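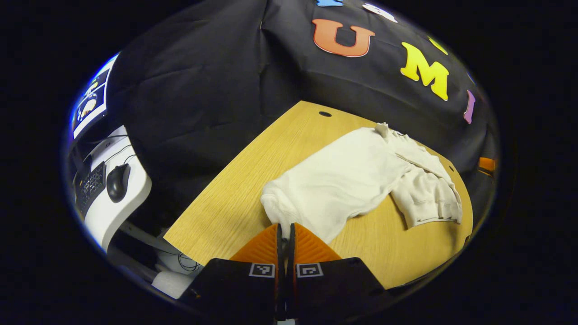 Issue 6, page 5

Furkico hand-held gripper kit, reviewed by Natalina Sorrentino

I've had this thing on my table since November and I keep finding excuses to pick it up. It's a pair of orange fingers on black housings, and you work it by hand. You do a job with it, it records how you did the job, and later that recording helps teach a robot arm. Mine came from Sisteck for $487 with the case.

I went straight for laundry, of course! Clothes are where cheap grippers usually let me down, and a thick knit sweatshirt is worse than a T-shirt because the folds are so fat and floppy. The Furkico fingers are ribbed and come to a point, and that point is what sold me. I can get the tips right up to a sleeve cuff and take just the cuff, without grabbing half the sleeve along with it. My old Quinlan had blunt pads and I spent most of my time chasing fabric across the table.

The wide view takes some getting used to. Everything bends toward the edges, so my nice straight table looks like a dinner plate, and you get whatever is off to the side as well (my keyboard and mouse are in nearly everything). I fussed over that for a day and then stopped caring. What matters is that both fingertips stay in sight, and so do the little square markers on the housings.

Now the grumbles. It's heavier than it looks, and after 900 folds my wrist had opinions. The grip is shaped for a bigger hand than mine — Hala Hakim borrowed it for a weekend and had no trouble, but she has long fingers and plays the cello. The manual is thin, too. Setup gets one page, and the page on swapping fingers shows a different model. I ended up emailing support and got a useful answer two days later.

If you mostly move boxes and cups, the Zurier is cheaper and easier on the arm. For cloth I'd pick the Furkico again. Four stars out of 5, and I'd find the last one for them if they made a smaller handle. Spare fingers are sold in pairs only, so order a set with the kit and save yourself the second shipping charge.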